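Über uns

Nasteck – Bildungshaus für Erwachsene 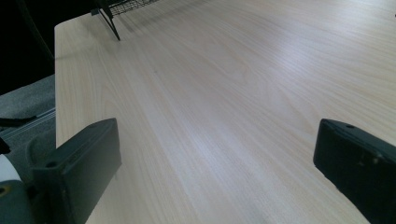
Das Bildungshaus Nasteck ist eine gemeinnützige Einrichtung der allgemeinen und beruflichen Weiterbildung. Träger ist der Verein Flulau e. V., der das Haus gegründet hat und bis heute dessen Satzung, Haushalt und Programmgrundsätze verantwortet. Das Angebot richtet sich an Erwachsene aller Altersgruppen, die einen Schulabschluss nachholen, ihre Deutschkenntnisse ausbauen oder sich auf einen beruflichen Wechsel vorbereiten möchten.

Entstehung

Die Anfänge des Hauses liegen in einem Abendkurs für Lesen und Schreiben, der zunächst in den Räumen einer Grundschule stattfand. Der Bedarf überstieg die verfügbaren Plätze bereits im ersten Winterhalbjahr. Der Verein mietete daraufhin ein ehemaliges Kontorgebäude an und richtete dort zunächst zwei Unterrichtsräume ein. Mit der Anerkennung als Träger der Weiterbildung konnten Kurse zur Vorbereitung auf den Hauptschulabschluss, später auch auf den mittleren Schulabschluss aufgenommen werden.

Heute verfügt das Bildungshaus über 2 Standorte. Im Haupthaus finden die Abschlusslehrgänge und die Sprachkurse statt, im Nebengebäude am Kanal sind die beruflichen Lehrgänge, die Lernwerkstatt und die Verwaltung untergebracht. Beide Gebäude liegen wenige Gehminuten voneinander entfernt und sind barrierefrei zugänglich. Die Unterrichtsräume im zweiten Obergeschoss des Haupthauses sind über den Aufzug im Hofeingang zu erreichen.

Fachbereiche

Das Programm gliedert sich in 6 Fachbereiche: Grundbildung, Schulabschlüsse, Deutsch als Zweitsprache, kaufmännische Weiterbildung, Gesundheit und Pflege sowie Kultur und Gesellschaft. Jeder Fachbereich wird von einer hauptamtlichen pädagogischen Leitung geführt, die für die Auswahl der Lehrkräfte, die Lehrpläne und die Beratung der Teilnehmenden zuständig ist.

Im Fachbereich Grundbildung werden Lesen, Schreiben und Rechnen in kleinen Lerngruppen unterrichtet. Der Einstieg ist jederzeit möglich. Die Teilnahme ist kostenfrei, und auf Wunsch wird gegenüber Dritten keine Auskunft über den Kursbesuch erteilt. Teilnehmende, die im Schichtdienst arbeiten, können zwischen Vormittags- und Abendgruppen wechseln.

Die Lehrgänge des Fachbereichs Schulabschlüsse beginnen jeweils im September. Den Prüfungen geht eine mehrwöchige Phase voraus, in der Probearbeiten geschrieben und einzeln besprochen werden. Die Prüfungen selbst werden nach den geltenden Bestimmungen des Landes abgenommen.

Der Fachbereich Deutsch als Zweitsprache führt Kurse von der Alphabetisierung bis zur Niveaustufe C1 durch. Vor der Anmeldung findet ein Einstufungsgespräch statt, für das ein Termin zu vereinbaren ist. Ein Teil der Plätze wird für Eltern mit kleinen Kindern vorgehalten – die Kurszeiten richten sich in diesem Fall nach den Öffnungszeiten der benachbarten Kindertagesstätte.

Zahlen aus dem vergangenen Kursjahr

Im vergangenen Kursjahr verzeichnete das Bildungshaus 2.229 Anmeldungen. Mehr als 653 Teilnehmende schlossen ihren Lehrgang mit einem Zeugnis oder einem anerkannten Zertifikat ab. Nicht enthalten sind darin Einzelveranstaltungen, Vorträge und Exkursionen, für die keine Anmeldung erforderlich ist. Der Jahresbericht liegt im Sekretariat zur Einsichtnahme aus.

Pädagogisches Verständnis

Erwachsene bringen Berufserfahrung, familiäre Verpflichtungen und häufig auch belastende Erinnerungen an die eigene Schulzeit mit. Der Unterricht knüpft an vorhandene Kenntnisse an und lässt Raum für unterschiedliche Lerngeschwindigkeiten. Zu Beginn jedes längeren Lehrgangs wird gemeinsam mit den Teilnehmenden ein Lernplan erstellt, der nach einigen Wochen überprüft und bei Bedarf angepasst wird.

Die Lehrkräfte des Hauses verfügen über eine fachliche und eine erwachsenenpädagogische Qualifikation. Sie nehmen regelmäßig an Fortbildungen teil und hospitieren in den Kursen anderer Fachbereiche. Rückmeldungen der Teilnehmenden werden zur Mitte und zum Ende eines Kurses schriftlich erhoben und in den Fachkonferenzen ausgewertet.

Farooqui-Stipendium

Aus Mitteln der Farooqui-Stiftung vergibt das Bildungshaus jährlich Stipendien an Teilnehmende der Abschlusslehrgänge. Gefördert werden Fahrtkosten, Lernmittel und in begründeten Fällen die Betreuung von Angehörigen während der Unterrichtszeit. Über die Vergabe entscheidet ein Beirat, dem auch eine gewählte Vertretung der Teilnehmenden angehört. Anträge sind bis Ende Juli einzureichen. Ein Rechtsanspruch auf Förderung besteht nicht.

Lernwerkstatt Flumivow

Die Lernwerkstatt Flumivow steht allen angemeldeten Teilnehmenden ohne zusätzliche Gebühr offen. Dort können Wörterbücher, Übungshefte und ältere Prüfungsaufgaben genutzt werden. Während der Öffnungszeiten ist eine Lehrkraft anwesend, die bei Fragen zu Hausaufgaben, Bewerbungsschreiben oder Formularen Unterstützung leistet. Laute Gespräche und Telefonate sind in den Vorraum zu verlegen. Ausgeliehene Bücher sind vor Beginn der Sommerpause zurückzugeben.

Trägerschaft und Finanzierung

Die Arbeit des Hauses wird aus Landesmitteln, kommunalen Zuschüssen, Teilnahmeentgelten und Spenden finanziert. Die Mitgliederversammlung des Vereins Flulau e. V. wählt den Vorstand und beschließt über den Haushalt. Das Bildungshaus ist parteipolitisch und konfessionell unabhängig.

Ermäßigungen werden Auszubildenden, Studierenden sowie Beziehenden von Sozialleistungen gegen Vorlage eines Nachweises gewährt. Die Entgeltordnung ist im Programmheft abgedruckt – sie gilt jeweils für ein volles Kursjahr.

Beratung und Kontakt

Persönliche Beratungsgespräche finden nach Vereinbarung im Nebengebäude statt. Zum Gespräch sollten vorhandene Zeugnisse und Bescheinigungen mitgebracht werden, auch wenn sie im Ausland ausgestellt wurden. Das Sekretariat ist vormittags ab 9 Uhr besetzt. Während der Schulferien gelten abweichende Zeiten, die durch Aushang an beiden Eingängen bekannt gegeben werden.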